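Bench notebook, back room
Dec 22, 2008

Pickle pot first, as it held everything up this morning. Turned it on when I came in and it was still stone cold when I had the first joints ready. The lamp was lit. Tried the other outlet, same thing. Took the base off and found the wire to the element had come loose at the crimp. It had been getting brown there for a while by the look of it. Cut it back, put on a new crimp, checked with the meter, put it back together. It came up to heat normally and I left it on low through the day without trouble. The cord is also stiff near the plug. I'd like to replace it in January with a proper one and not patch it again.

While it was apart I dumped the old pickle. It was very blue and slow. Neutralized with baking soda in the big plastic bucket until the fizzing quit, labeled it, and put it with the waste under the sink. Mixed fresh from the Pritchard bag. There is enough left for 2 more batches, then we need to order. Please keep the lid on the pot. The steel rack above it is rusting, and so is the end of the good ruler that somebody leaves up there.

Copper tongs are hanging on the left hook. The steel tweezers got into the pot again in November and we had pink silver for a whole afternoon. I put a strip of red tape on the steel pair.

Flerkora trials

Carried on with the Flerkora bars against our usual tripoli. Boonsong Phetsri got these in as samples, 3 bars, a coarse, a medium and a finish. What I want to know is whether we can drop a step on plain sterling shanks and bezels without getting fire scale ghosts or drag lines at the solder seam.

Test pieces were offcut strips, annealed, pickled, and sanded with the same sequence of paper down to the gray sheet. I marked the backs with a punch so I'd know which was which after washing.

Coarse bar on the stitched wheel: cuts faster than the tripoli. Very greasy. It loads the wheel quickly and then slides over the work without cutting. Raking the wheel between strips brought it back. Used less bar the second time and it behaved better. I think the habit of leaning the tripoli on the wheel for a long count is wrong for this one. Touch it and take it away.

Medium bar: did not see the point of it. The strip that went coarse, medium, finish and the strip that went coarse, finish looked the same to me under the loupe. Boonsong looked at them with the backs covered and picked the shorter one as better, but said he wouldn't swear to it.

Finish bar on the loose muslin: good. Deep color, hardly any haze. It left a dark film in the corners next to the bezel that took some getting out. Warm water and soap didn't move it. Ammonia and soap in the ultrasonic did, after 10 minutes. Tripoli comes off in less time than that, so whatever we save at the wheel we may give back at the sink. Need to time it honestly on a real batch before anyone decides.

One of the strips has fire scale that I missed at the sanding stage and neither compound touched it, as expected. No compound is going to fix that. Back to the paper.

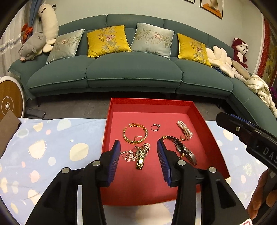

Red tray with bangle, small gold hoop, silver ring.

Smell: Flerkora is stronger than the tripoli, a bit like shoe polish. Ran the dust collector the entire time and still had it in my shirt at lunch. The filter bag wanted shaking out, so I did that outside. The small hose on the right spindle has a split near the clamp. I taped it. New hose goes on the list.

Girkar tumbler

The Girkar is leaking again. I found a ring of gray water on the shelf under the barrel. The lid gasket looks fine, so I took the lid right off and cleaned the groove, which was packed with dried burnishing soap. Ran it with clean water only for an hour, dry underneath. Then put the steel shot and soap back in and it was dry for most of the afternoon, with one bead of water at the rim when I shut it down. So it's partly dirt and partly the gasket getting hard. A smear of silicone grease might get us past the holidays.

The shot needed attention as well. It had gone dull and there were a few pins with rust on them from being left in the drained barrel. Picked those out, ran the rest with a flat can of cola, rinsed until clear, ran again with soap. It came up bright. Store the shot under water with a pinch of soap in it, or dry it fully in the sieve with the hair dryer. Half-dry in the barrel with the lid on is how we lost the last lot.

Tumbled a handful of jump rings and ear wires as a check. Good hardening on the wires, they spring now. The ones in contact with the bigger jump rings picked up small dents, so keep the sizes apart.

Prastine paste

Short test only. Prastine is the anti-flux paste that came with the last order. Painted it on the old seam of a scrap setting, let it dry, then soldered a new joint close by with easy. The old seam held and no solder ran across the line. On a second piece I was impatient and didn't let the paste dry. It boiled, spat, and crept into the joint I was trying to make, which then would not flow. Had to pickle, scrub, reflux and do it over.

So: it works, but dry it first, in front of the torch at a distance if you're in a hurry. Keep the brush for it separate from the flux brush. I wrote P on the handle. It needs a proper scrub afterward because the pickle alone leaves a white crust.

Compared with the yellow ochre we have always used I would call it even for plain work. It is easier to see where you've put it, and the ochre is a lot cheaper.

Soldering notes

Broke the corner off the good charcoal block. Bound it with iron wire and it is usable. The soft firebrick has a crater in the middle from too many melts, turn it over and use the clean side for flat work.

Easy solder snippets in the tin were mixed with medium. I can't tell them apart by eye once they're cut, and a joint that should have gone early today sat there until I nearly lost the bezel. Everything loose in that tin has gone into the scrap jar. Fresh easy is cut and in the flat tin with E scratched in the lid. Medium goes in the round tin. Don't cut ahead more than you need for the day.

Ring sizing

Practice on plain bands for the January class handout. Sizing down went as usual. For sizing up I tried filing both faces with the band closed on a saw blade so the faces come out parallel, then setting the extra piece in with a little spring holding it. It holds better than binding wire and there's no wire mark to clean off afterward. It needs a straight cut to begin with, and mine wandered on the first one. Used a 2 blade for these and broke more than I'd like. Part of that is the saw frame, the top clamp is slipping. The thumb screw has a rounded thread. Either a new screw or a new frame. 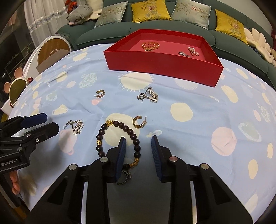
Bracelet with reddish-brown wooden beads, and the silver ring with the ornate setting.

Note for the handout: add a line about stones. Anything with a heat-sensitive stone gets the stone out or it doesn't get sized here. Same for anything glued, strung or wooden, none of that goes near the torch, the pickle or the ultrasonic. A wipe with a soft dry cloth is as far as I'd go with wooden beads, and a bit of chamois for any metal parts between them. We had a strung piece with swollen beads in November from a quick dip in the soap bath and there was no putting that right.

Also for the handout, the drawing of the mandrel is upside down in the old version. Taper should point away from the bench pin. I've marked it in pencil on the master copy.

Supplies to order from Pritchard:
pickle, one bag
muslin buffs, loose
saw blades, size 2, and a few finer
hose for right spindle, plus clamp
gasket for the Girkar, ask if they carry it or if it has to come from the maker
distilled water
80 grit paper, the drawer is down to scraps

They close early this week so I'll call first thing tomorrow. If the gasket is a special order, get a spare.

Left running tonight: nothing. Pot unplugged, torch bled and bottles shut, tumbler drained and the barrel open to dry, shot in the jar under water. Test strips are in an envelope in the top drawer, sorted by punch mark. Please don't polish them, I want to see what they look like after the break without any wrapping. A second set is in plastic with a tarnish strip for comparison.

To do when we're back: timed batch with the Flerkora finish bar including the wash, cord for the pickle pot, look at the saw frame.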